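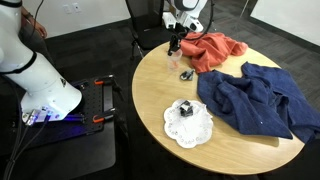
Tuver 12 Safari Roof Tent

The Tuver 12 is a hard-shell roof tent for four-wheel-drive vehicles used on overland and game-viewing routes. It sleeps two adults and is supplied by Lisbridge with mounting rails, a ladder and a travel cover.

Specifications
Packed weight: 78 kg
Ladder length: 2,000 mm
Mattress: foam, removable cover
Windows: three, with insect mesh
Opening: two gas struts, rear latches

The vehicle's roof rack must be rated for the packed weight while driving. Check the figure in the vehicle handbook as well as the rack manual; the lower of the two applies. Soft-top vehicles are not suitable.

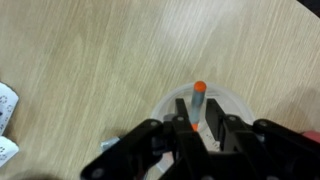

By the Lisbridge equipment desk
Updated 4 Mar 2021

Fitting takes two people. Clamp the rails to the crossbars, lift the shell into position and tighten the 12 bolts in diagonal order. Recheck them after the first day on corrugated roads.

The mesh is fine enough for mosquitoes but will not stop dust. On dry-season tracks, keep the vents closed while moving. Dry the fabric fully before closing the shell for storage.

Options
Kravets side awning, left or right mount
Plustley annex room with floor
Ladder extension for raised suspension

Rental units are available from June. Minimum rental is 6 nights. Spare struts and latches are stocked separately.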